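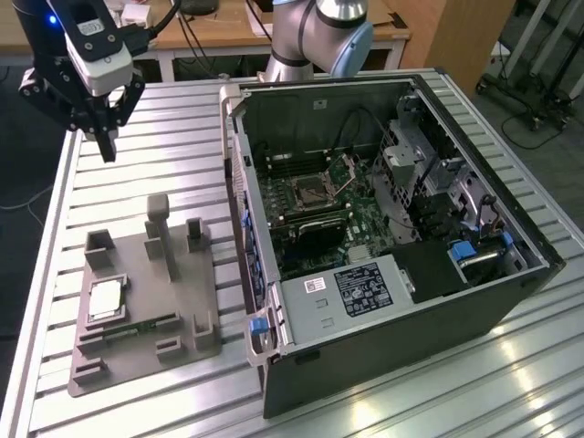 Desktop computer with the side panel removed, on the work table.

Club > Governance > Board Minutes > January

FLALTMONT SOCCER CLUB
Minutes of the Regular Meeting of the Board of Directors
Held by video conference, 1/23/21

Presiding: Chia-hao Cheng, Chair
Also present: Vice Chair, Club Secretary, Director of Finance, Director of Soccer, Director of Stadium Operations, Supporters' Director
In attendance: First Team Head Coach (for the first team report only), Academy Manager
Apologies: Director of Community Programs

The Chair called the meeting to order and confirmed that a quorum was present. Members were reminded that the meeting was being recorded so the Secretary could prepare the minutes, and that the recording would be deleted on approval.

Minutes of the previous meeting

The minutes were approved with one correction. Under Stadium Operations, the words "north stand" were replaced with "north terrace." The Director of Finance abstained, having been absent from that meeting.

Matters arising

The Secretary reported that the league had acknowledged the club's letter on the late rescheduling of the away game at Multo. The league did not accept that the notice given was short of the rules but agreed to refund the unused bus deposit. The Vice Chair asked that the refund be shown as a separate line in the accounts.

The question of the missing corner flags was closed.

First team report

The Head Coach presented a written report, which was taken as read. The team went into the winter break in fourth place, two points behind Multo with a game in hand. The Head Coach stated that the defensive record was satisfactory but that the team had conceded too often from set pieces, and that extra sessions had been scheduled before the restart. The goalkeeper had returned to full training. The left back would be out until spring at the earliest.

The Supporters' Director asked whether the club intended to bring in another forward. The Head Coach replied that a loan player had been identified and that the terms were with the Director of Soccer. The Director of Soccer said the player's present club wished to keep a right of recall, and that he would prefer a fixed term through the end of the season. After discussion, the board authorized the Director of Soccer to conclude the loan within the existing wage budget.

RESOLVED: That the loan be approved on those terms. Carried, with none opposed.

Fu Cup

The Secretary informed the board that the semifinal draw had given the club a home tie. The competition rules now allow each side to register two additional substitutes for games that go to extra time. The Head Coach welcomed the change. The Vice Chair noted that the home dressing room bench would not seat the larger squad and asked Stadium Operations to look into it.

Gate receipts will be shared equally between the clubs if spectators are admitted. If they are not, the organizers have offered to carry the game on their own stream and to divide the net income. The Director of Finance considered the offer fair but wanted the deductions set out in writing before the club agreed to it.

Stadium and attendance

The Director of Stadium Operations reviewed the possible arrangements for readmitting spectators. Average attendance in the last full season was 2256, and no plan now under consideration would permit a crowd of that size. The board discussed whether the first places should go to season ticket holders by ballot or by length of membership. Opinion was divided. The Supporters' Director spoke in favor of a ballot. The Chair observed that members of long standing had kept up their payments through the closure and would expect some recognition - a view shared by the Vice Chair. The matter was held over to allow the Supporters' Director to consult.

Drainage on Field 2 remains poor at the road end. The contractor has offered to reline the ditch when the ground is firm. Academy games will be moved to the school field in the meantime.

Academy

The Academy Manager reported that about 40 players had taken part in the home training program over the holiday period. Uptake had been weakest in the oldest age group, where several players have examinations. Coaches will telephone each family before the restart. The board thanked the academy staff for their work.

Sponsorship

The Director of Finance reported that Clinura had asked to extend its shirt sponsorship for one more season at the present rate. Clinura has also requested that its name be larger on the away shirt. The Secretary advised that league rules limit the size of lettering and that the current design is already close to the limit. The board agreed to accept the extension and to decline the request on lettering.

RESOLVED: That the Chair sign the extension on behalf of the club. Carried.

Club crest

A proposal was received from a member to restore the founding year, 1915, beneath the crest on the home shirt. The Vice Chair supported it. The Director of Finance asked that any change wait until existing stock had been sold. Agreed in principle, with the supplier to provide a drawing for the next meeting.

Any other business

The Supporters' Director asked that the public address system be tested before the cup tie, as announcements could not be heard on the north terrace last season. Stadium Operations to arrange.

There being no further business, the Chair declared the meeting closed. The next meeting will be called by the Secretary once the revised schedule has been published by the league.

Comments

terrace_end: Ballot every time please. I have been a member four years and never missed a home game, I shouldn't be at the back of the line because I'm young.

Marlow Road: Glad to see the year going back on the shirt. Will the away one have it too?

OldLeftHalf: Set pieces again! We said the same last January. Put a man on the near post.

gatefold: Does anyone know if season tickets can be carried over, or do we have to apply for that?

Related items
Fu Cup semifinal: ticket position and streaming
Head Coach looks ahead to the restart
Field 2 closure and academy game locations
Season ticket questions and answers
Board minutes archive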